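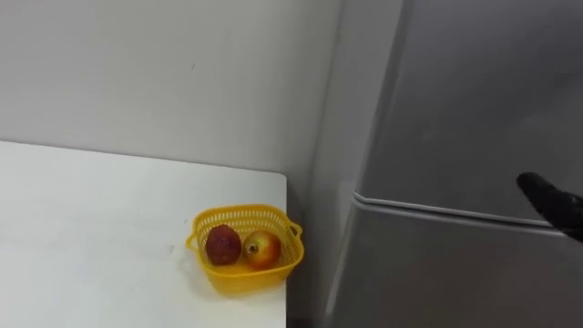
By Loukia Panagiotou | Recruitment and Field Operations, Hellier
12 shares | 3 comments

Hellier is recruiting households for a study of fruit storage and food waste in the home. The study compares fruit kept on an open surface with fruit kept in a refrigerator and records how much of each is eaten, discarded or used in cooking. Fieldwork begins in September and lasts eight weeks per household. We have places for 226 households in Embridge and the surrounding district.

Purpose of the study

Most published storage advice is based on tests in controlled rooms, where temperature and humidity are held steady. Kitchens vary. Doors are opened, ovens are used, and fruit is moved from a bag to a counter to a shelf over the course of a week. The study will collect weight, condition and temperature records from ordinary kitchens so that the advice can be checked against real conditions. A small basket on a table next to the fridge is a typical open storage point for our purposes, and no special furniture is required.

Who can take part

Applicants must be 18 or older and be the person who does most of the food shopping in the household. The household must:

– have between one and six members
– buy fresh fruit at least once a week
– have a working refrigerator with a separate compartment or drawer that can hold up to 3000 grams of fruit
– have a table, counter or shelf that can be left in the same use for the full eight weeks
– expect no absence longer than five nights during the study period

Households that keep all of their fruit in one place at present are still eligible. Each household will be assigned to a storage pattern for the first four weeks and will change to the other pattern for the remaining four. The order is assigned by draw and cannot be exchanged.

We cannot accept households in which a member works in fruit retail, wholesale or packing, or households taking part in another diet or shopping study. Shared student housing is excluded from this round.

What participants do

At the start of the study a field technician will visit for one hour to place two temperature loggers, one at the open storage point and one in the refrigerator. The loggers are the size of a matchbox and run on a sealed battery. They record temperature and relative humidity every ten minutes. They do not record sound, images or location.

Participants then keep a log. Each time fruit is brought home it is weighed on the scale provided and entered by type. Each time fruit is thrown away it is weighed again, and a reason is chosen from a printed list (mold, bruising, dryness, overripe, unwanted, other). Fruit that is eaten does not need to be weighed. Entries take two to three minutes and can be made on paper or through the Liapis web form. Paper logs are collected at the midpoint visit and at the end.

Apples, pears, citrus, stone fruit, grapes, bananas and tomatoes are included. Berries are recorded on a separate sheet. Frozen, canned and dried fruit is outside the study.

Payment

Each household receives $200 for completing the full eight weeks. Households that complete the first four weeks and then withdraw receive $100. Payment is made by bank transfer or prepaid card within 15 working days of the final visit. The scale may be kept. Loggers must be returned. Food costs are not reimbursed, and participants should shop as they normally do.

Data handling

Names and addresses are held by Hellier and are used only for visits and payment. Log entries and logger files are stored under a household code and passed to the analysis team at Fukberg without contact details. Participants may withdraw at any time without giving a reason. Data already collected will be kept unless deletion is requested in writing before the end of the final week.

How to apply

Complete the short eligibility form on the Hellier study page or ask for a paper copy at the Embridge office, which is open from 9:30 a.m. The form asks for household size, type of housing, refrigerator type and usual shopping days. Eligible applicants will receive a call to confirm details and arrange the first visit. Incomplete forms are returned once for correction and then closed.

Places are filled in order of confirmed eligibility. Applicants who meet the criteria after all places are filled will be held on a reserve list until the end of the second week of fieldwork.

Questions about the protocol should be marked for the attention of Loukia Panagiotou.

This site uses cookies to remember your preferences and measure page visits. Accept all | Manage settings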